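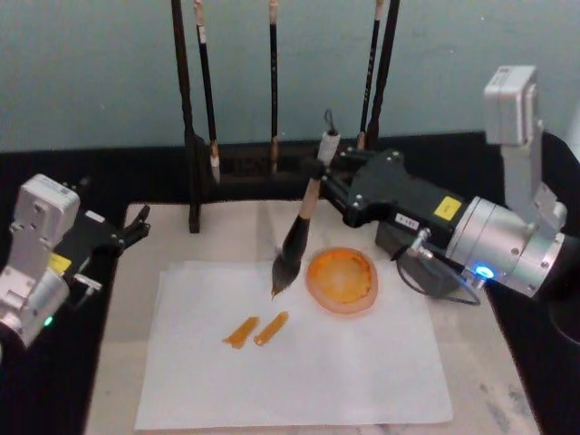
Trout going soft on the stringer at Kanarwood Lake

Home Boards Fishing Freshwater Ask Log in

posted by Joanne Blackburn
2026-10-23
31 views 3 comments

I fish Kanarwood from the bank below the Telar boat ramp, mostly for stocked rainbows. In spring the fish I bring home are fine. On my last few trips in July the meat was mushy by the time I cleaned them, and it fell apart in the pan. I keep them on a metal clip stringer in the shallows and clean them at home. The drive is a little over an hour. My brother says stocked trout are always soft and I should quit complaining, but the spring ones come from the same lake. Is it the stringer, the heat, or the fish? I would like to keep eating them if I can.

Share (6)

Aliki Theodorakopoulos

The stringer and the drive are most of it. In summer the top foot of water along that bank gets very warm, and a trout clipped there is stressed and usually dies well before you leave. After that it is sitting dead in warm water, and trout go soft fast.

What I do in hot weather is kill the fish right away with a knock on the head, cut the gills, and let it bleed in a bucket for a few minutes. Then I gut it and run a thumbnail up the backbone to get the dark blood line out. It goes in a cooler with plenty of ice. Put the fish in a zip bag and leave the drain plug open so they don't soak in meltwater. Pack some ice in the belly too.

Check the regulations before you clean anything at the lake. Some waters want the head and tail left on so the length can be measured, and some don't allow guts thrown back in. I take mine home in a bread bag.

Your brother is partly right. Hatchery fish that were just put in can be softer than ones that have been in the lake all winter. Still, good ice fixed it for me. Also try going at first light and being off the water by 11. The fish are shallower then and you are not fighting the heat.

Helpful (11)

Kong

throw away the stringer. get a cooler

Helpful (3)

Nuratard

I never had this problem but I smoke all mine so maybe I wouldn't notice. A night in brine firms them up some. If the belly meat is already pulling off the ribs when you open it I wouldn't eat that one.

Helpful (6)

Back to Freshwater Next topic Report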